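About Lanenwood

Lanenwood packs fruit. We make up gift baskets, office platters and breakfast trays for hotels, and we've been doing it from the same building long enough that people in town give directions by us. There are 148 of us now, spread over 4 rooms, and most of the hiring still happens because somebody's cousin heard we were looking.

What we do all day

Fruit comes in at the back and gets checked, sorted and laid out, and it leaves by the front in something pretty. The checking is the part we're proudest of. Adesa, our sorting room, is where new people start, and after a few weeks there you can tell a ripe mango through a paper bag (well, nearly). Morsy is the packing room. It's louder and the radio is better.

How the robots came in

For years the hardest job in the building was the reach. You stand at a table, pick a piece of fruit from one side, put it in a basket on the other, and do that until lunch. Shoulders went. Wrists went. Good packers left us for jobs they liked less, and we hated seeing them go!

So in June we started working with Drorkine, a small automation firm, on a two-armed setup that could share that job. Mabli Gethin moved over from packing to run it. She had never touched a robot before, but she knew more than anyone about how fruit behaves when you pick it up, and that was what the engineers needed. She still stops them mid-sentence to talk about bruising.

What changed for the crew

Everybody asks about this first, so we'll put it plainly. No one lost a job over the arms. Six people trained as operators, and they're paid at the operator rate. Table shifts are shorter, and you rotate off the reach after two hours instead of staying on it all morning. Donnie Jardine, who packed for years and now trains the operators, spends his mornings showing the arms awkward shapes and his afternoons teaching people to read the logs.

It hasn't all been smooth. The first month was slow, the stop button was in a silly place (we moved it), and some of the crew missed having a neighbor to chat with across the table. We put a second stool at each station after that, and it helped more than we expected.

The arms are still learning. Apples are going well. Star fruit is a real puzzle with all those ridges, and we love it when a tricky one finally goes right.
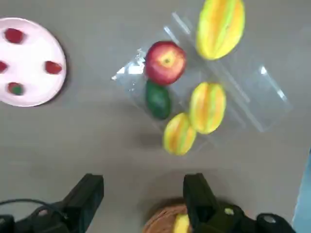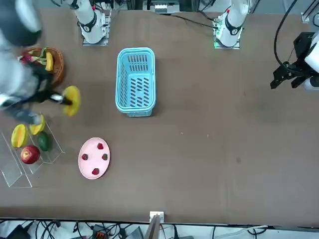 Come and see us

We run open mornings for schools, job seekers and anyone who's curious. You'll get a hairnet, a walk through Adesa and Morsy, and as many questions as you like with the operators. Wear closed shoes and come hungry, as there's always fruit on the break table. If you'd like to work here, ask for an application at the front desk. You don't need any experience with machines.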